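Threads > Skiseo > Bin cell maintenance

Okay, I got the picking cell to myself all afternoon and I have things to say about it. Thread!

1/ The setup is a KUKA arm working over two gray bins. Blocks go from one to the other, then back again, all day long. It sounds dull and I could watch it for hours.

2/ First job was the fingers. We use clear ones and I love them, but they get hazy where they rub the bin floor. Swapped the pair at 713 cycles this time. Sheyla Agudelo wants to try for 1,262 on the new set and I say let's go for it!

3/ Four tiny screws per finger. Do them up by hand first, all of them, then go around with the driver. I skipped that once and spent an hour chasing a finger that sat a hair crooked. 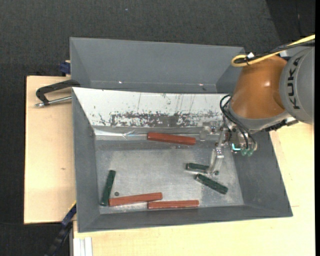

4/ Next, hoses. They need enough slack for the wrist to turn all the way over without tugging, but not so much that they flop into the bin. I run the wrist through its full range at slow speed and watch the loops the whole time. Same deal for the cables up top.

5/ Then the clamp. If a bin creeps even 2 mm, every pick down by the walls gets worse and you'll swear it's the software (I swore it was the software). Snug the clamp, push on the bin with your palm, snug it again.

6/ Spyros Krasniqi taught me to put a pencil mark on the wood at each bin corner. Best trick in the building. One look in the morning and you know if anything has moved.

7/ After that I touched off the floor height again, because new fingers are never quite the same length as the old ones. Ran it at quarter speed for a while with my hand near the stop button, then let it go.

8/ 397 picks so far on the new fingers and I'm still grinning. Long blocks lying against the wall are my favorite ones to watch, the approach is so careful!

9/ Tomorrow: grease, and relabeling the air lines. If you've got a label that survives constant bending, please tell me which one.

© Skiseo | Contact | Back to top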